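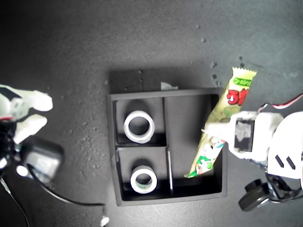 Grunness on cassette, a thread

Guadalupe Becerra
Sep 1, 2019

1/ Grunness are putting their first three albums back out on cassette and I am so happy I had to tell the whole bus! Well, I told one person on the bus. She was very nice about it.

2/ If you've missed them: two people, one organ, one drum machine that sounds like it's in the next room. Refugio Galindo sings, Estrella Carrillo does everything else. Start with Lozano, the second album. Side two especially.

3/ The label is Pundalano, same as the live tape last spring. 100 copies of each album, then a download for everyone else. I'd be quick - the live one was gone by teatime.

4/ The big news for me is that Lozano is getting its proper ending back. The CD faded the last song early. The tape runs the full 22 minutes, with the bit where the organ drops out and you just get Estrella humming. I've only ever heard it on a friend's wobbly copy and I LOVE it.

5/ New tape transfers are by Fergus Gillies, who also did the Stedero singles. Those came up beautifully (loads of low end, hiss left alone), so I've got high hopes for the drum machine.

6/ Someone asked about the sleeves. Same drawings as the originals, new lettering by Tiago Calado. The debut is going from brown to a sort of mustard. I prefer the brown but I'll live.

7/ No vinyl for now. Refugio said at the Leeds show that they'd like to do it, but the debut is 74 minutes long and would need to be a double, and doubles cost a fortune to press. Fair enough!

8/ Orders open later in September, all three albums on the same morning. You can get them one at a time or as a set, and the set comes with a lyric booklet - finally I'll find out what he's singing in the second verse of "Harbour Lights Off".

9/ Oh, and they're playing two nights to go with it, support from Stedero on both. I've got my ticket for the first. Come and say hello, I'll be down the front on the left by the speaker.

© 2019 Guadalupe Becerra | Contact | Back to top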